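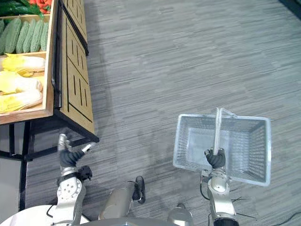
Sorted by color, or by what sells?

The produce stand is staying through April, we are told, and the new layout is supposed to help us shop faster. I have my doubts. Cucumbers and red peppers get the top, bitter melons come next, and the napa cabbages are down by the front rim. Filipa Cunha, who drew up the plan for Wullitz, says people reach for the heavy things first. Do they? I reach for whatever I came in to buy.

Her case rests on a trial at the Kurnuta store, where shoppers were said to spend 9 percent less time at the vegetables. The trial ran for 3 weeks and there is no word on whether they bought any more, or just gave up sooner.

Zulmira Godinho likes the light wood and the dividers, and I'll give her the dividers. Bitter melons bruise along the ridges when they get piled up, and laid side by side they stand a better chance. Cabbages are another matter. Put one on top of the others and somebody will always want the one underneath.

Comments on the layout go to Filipa at extension 908. Prices have not changed, whatever the flyer hints.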